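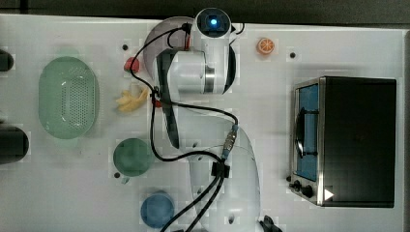 Table (furniture)

A table is a piece of furniture with a raised, flat top, used for eating, working, playing games, or putting things on. Most tables stand on legs, though some rest on a central post, a pair of trestles, or a solid base. The word comes from the Latin tabula, meaning a board or plank.

History

Small tables of stone and wood were used in ancient Egypt, mainly to keep objects off the floor. The Greeks ate from low, light tables that could be pushed under a couch when the meal was over. Roman households owned a wider range, and wealthy buyers paid high prices for tops cut from rare woods.

In medieval Europe the usual dining table was a set of loose boards laid across trestles. It was taken down after meals so that the hall could be used for other purposes. Heavy tables with fixed frames became more common in the 1500s, along with draw-leaf tables, which had extra leaves stored under the main top. The gateleg table, with hinged leaves held up by swinging legs, spread in England during the following century.

Parts

The top may be a single slab, several boards joined edge to edge, or a thin surface glued over a core. Under the top, many tables have an apron, a frame of narrow boards that connects the legs and keeps the top from sagging. Stretchers are bars that join the legs lower down. Solid wood tops swell and shrink with the humidity, so they are often attached with slotted screws or small wooden buttons that allow some movement.

Surfaces

Oil and wax finishes are easy to repair but mark quickly. Varnish stands up better to water and alcohol. Plastic laminates came into wide household use in the middle of the 20th century, especially in kitchens and diners. Glass and stone tops resist stains to different degrees; marble is etched by lemon juice and vinegar.

White tops are common in offices and workrooms. They reflect light well and make small dark items easy to find, but pale surfaces also show ink and coffee stains.

Types

Coffee table: a low table placed in front of a sofa.
Drop-leaf table: has hinged sides that hang down when not in use.
Nesting tables: a set in graduated sizes that slide under one another.
Pedestal table: stands on one central support.
Refectory table: long and narrow, first associated with monastery dining halls.
Workbench: a heavy table for manual work, often fitted with a vise.

Height

Dining tables and desks are usually built to similar heights, while kitchen counters and bar tables are taller. Adjustable desks use a crank, a gas spring, or an electric motor to move the top up and down.

See also

Bench
Desk
Tablecloth
Trestle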